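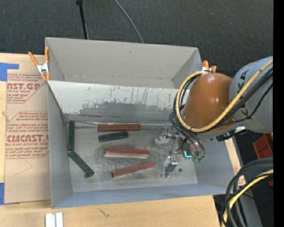
Kinnunen Opens Refurbished Sorting Room and Adds Two-Section Metal Bins

2025-04-15

PESNESS - Kinnunen, the toy and block lending library, has reopened its sorting room after a refit that began in October. The room is where returned sets are emptied out, checked and put back together before they go to the next school or family.

The main change is at the work tables. Returned pieces used to be tipped into deep plastic tubs, and staff had to dig to the bottom for the last of them. They are now laid out in wide gray sheet-metal bins that sit directly on the tabletops. Each bin is split by a sloped metal divider. Pieces waiting to be checked go in the front section, and the rear section is kept for pieces that have passed.

The bins came secondhand from Bivitz, a parts supplier that closed its Pesness counter last year. They have the scratches and stains of long use. Kinnunen had them cleaned and checked for sharp edges, and chose to leave the metal unpainted.

"Paint would chip and we would be picking flakes out of the sets," said Flor Mamani, who manages the sorting room. "The scratches don't bother us. The floor of the bin is flat and you can see a red bar or a green bar on it right away. With the tubs we were always missing the dark green ones."

Red and green bars belong to the Gretamska set, a building set for early grades and the item Kinnunen lends most often. The library holds 142 Gretamska sets. Bars are the part most often returned to the wrong box, and a set that is short of bars cannot go back out.

Under the new routine, one return is opened at a time. Bars are spread in the front section, compared with the packing card and looked over for cracks and worn corners. Damaged bars are set aside for repair or replacement. The bin is emptied before the next box is opened, so that pieces from two borrowers are never mixed.

The refit also covered new lighting, a second sink and shelving along the hallway side of the room. The wooden tabletops were kept and sanded. Roughly 200 boxes can now be shelved in the room itself, and the rented storage unit across the street has been given up.

"We wanted to spend the money where the work happens," said Eetu Keskinen, director of Kinnunen. "Borrowers were waiting too long for sets that were already in the building. The shelves and the bins were the two things the staff asked for first."

Borrowing rules have not changed. Sets may be kept for up to 6 weeks and renewed once if no one else has asked for them. Borrowers are asked to return all pieces in the original box with the packing card on top. Loose pieces found later can be left at the front desk in an envelope marked with the name of the set.

Replacement bars for the Gretamska set are available at the front desk while supplies last. Schools that need more than one full set should contact the library before the end of term.

About Kinnunen
Kinnunen lends building sets, puzzles and classroom games to schools, day care centers and families in Pesness and nearby towns.

Press contact: Eetu Keskinen, Director, Kinnunen, Pesness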